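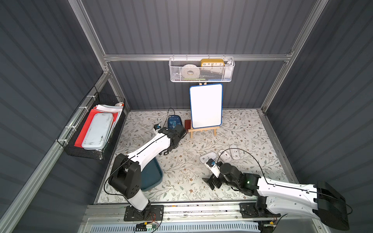 In June I moved my desk, and it took me a whole evening. The heavy part was easy. What took so long was all the small stuff that lives on a desk: pens, cables, old mice, a calendar I never turned. When I finished I asked myself the question I ask every year. Can a machine do this for me now?

My answer this year is "a little, and slowly". I work in purchasing, so I am no engineer, but I read a lot about this and I went twice to the small trade fair in Riltidbridge. At the first visit a salesman of Kiteck told me that tidying is a solved problem. At the second visit he told me it will be solved in 2 years. I liked the second answer better. 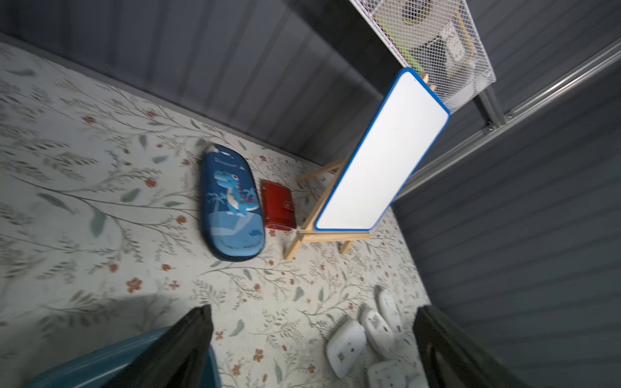 The thing I did not understand before is how different the small objects are for a hand that cannot feel much. A pencil case is kind. It has one clear shape and you can take it across the middle. A computer mouse is round on the top and smooth on the sides, and when many of them lie close together the fingers have to go between them without pushing the neighbor away. We do this with our skin. We do not even look.

My neighbor's child can put a pile of toys in a box and talk at the same time. I watched a demo at the Marar stand where the arm needed four tries for one object, and the people around me were clapping when it worked. I was clapping too.

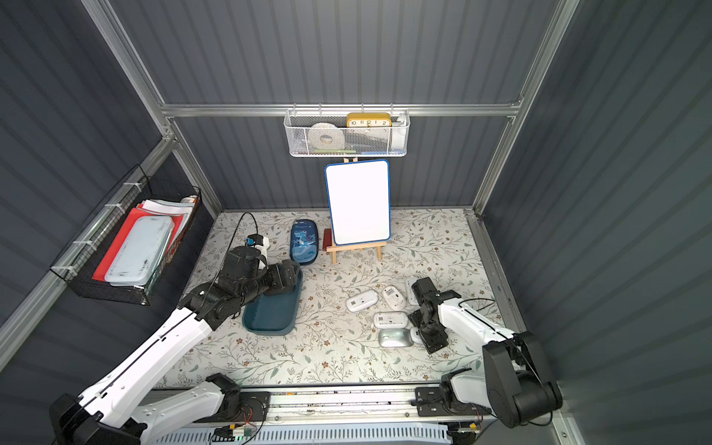 Then there is the question of two hands. I always thought that one good arm is enough, and for the shop floor it is often true. In our warehouse at Nuterport a single arm moves boxes – all the same size, always from the same side – and it does this better than I would after lunch. But at home I hold the tray with one hand and fill it with the other, and I turn things around between my hands all the time. Two arms must also stay out of each other's way, and this looks to me like a hard job in itself.

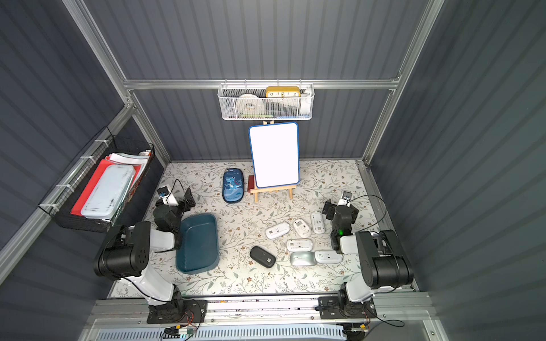
I also think about what "finished" means. For me a tidy desk is a feeling. For a machine somebody must say which things go into the tray, if they may lie upside down, and what to do with the one that does not belong. My husband and I do not agree on this after many years of marriage, so I would be careful to promise it to customers.

I would still buy one, if it could clear the desk while I sleep. Slow is no problem at night. For now I bought a second drawer box, and the old mice are in there.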